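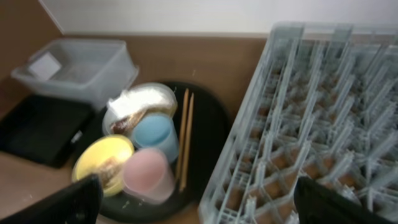
Does a drink taste different when you change the color of the cup? Plenty of people will tell you it does. They'll say pink makes things sweeter, blue makes things colder, and so on, and they say it as if it were as sure as gravity. Before you believe them, ask how they know. Think of a light blue cup and a pink cup standing on the same black tray. If you poured the same juice into both, the juice wouldn't change at all. It would have the same sugar, the same water and the same smell. So if there is a difference, it has to be happening in you.

That part is possible. Your tongue picks up only a few basic tastes: sweet, sour, salty, bitter and a savory one called umami. Your nose does a lot of the rest. Then your brain puts everything together, and it uses your eyes too. If a drink is red, you may expect cherry or strawberry before you take a sip. Scientists have tested this by adding food coloring to drinks, and people do get flavors mixed up when the color is wrong. I'm happy to believe that, because many different groups have tried it.

But coloring the drink is one thing and coloring the cup is another. The results for cups are a lot more mixed.

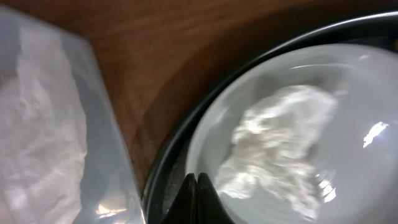
White, lumpy and behind clear plastic. Could you tell sugar from salt just by looking?

Now for the people selling things. A cup company called Brondine has a pink cup, the Trultby, with a sticker that says "Tastes sweeter! Tested by 583 people!" It sounds like a lot of people. Read it again, though. It doesn't say how many of those people thought the drink was sweeter. It could be all of them, or it could be four. It doesn't say what they drank, or what they were comparing it with. "Tested by" only means that they had a go.

When you see a big number in an ad, try asking these:

Who did the counting?
What did they compare it with?
What did everybody else say?
Does the person telling me want to sell me something?

A yes to that last one doesn't make the claim false. It does mean you should look harder.

A class at Fumgate School tried a test of their own last March. Their teacher, Khrystyna-Mariia Yatsenko, mixed 850 milliliters of weak lemonade in one jug and poured small sips into blue cups and pink cups. There were 29 students. Each one tasted from both and had to pick the sweeter sip, even if they weren't sure. Pink was the winner with 17 votes, and blue got 12.

Most of the class cheered for pink. One boy, Ivan Romaniuk, wasn't having it. He said that if you flipped a coin 29 times you could easily get 17 heads, and you wouldn't call it a magic coin. I think Ivan was right. He also pointed out that everyone had tasted the blue cup first. Maybe the second sip just seems sweeter, whatever color it comes in. 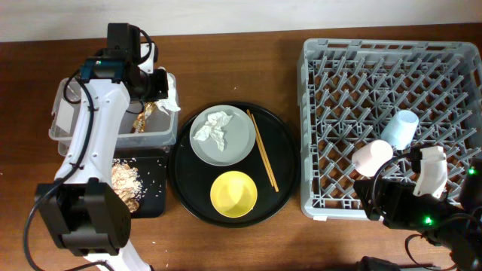 Why can't I just taste both and decide for myself?

You can, but you already know which cup is supposed to win. Once somebody has told you that pink is sweeter, you start looking for sweetness in the pink cup. It helps to try the test on a person who hasn't heard the idea, and to keep your own face very still while they sip.

If you want to do it properly at home, use cups that are the same in every way except color. This is harder than it sounds. A cup that's thicker, wider or heavier could change how the drink feels in your mouth, and then you can't blame the color. Pour from one jug so the drink is the same. Let half your tasters start with one color

and half with the other, and give them a sip of plain water in between. 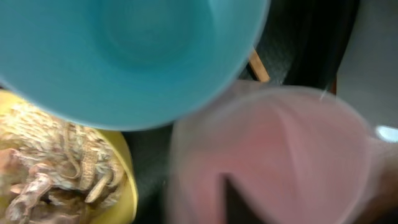 Write down every answer, including the ones you don't like. People often forget the answers that spoil their idea, and grown-ups are no better at this. Then do the whole thing again another time with new tasters. If pink wins by a lot both times, you may be on to something. If pink wins once and blue wins the next time, then you probably have two cups of lemonade that taste the same.

Ms. Yatsenko's class did run theirs again, swapping the order for half the students. Blue won by one vote. The Trultby still has its sticker.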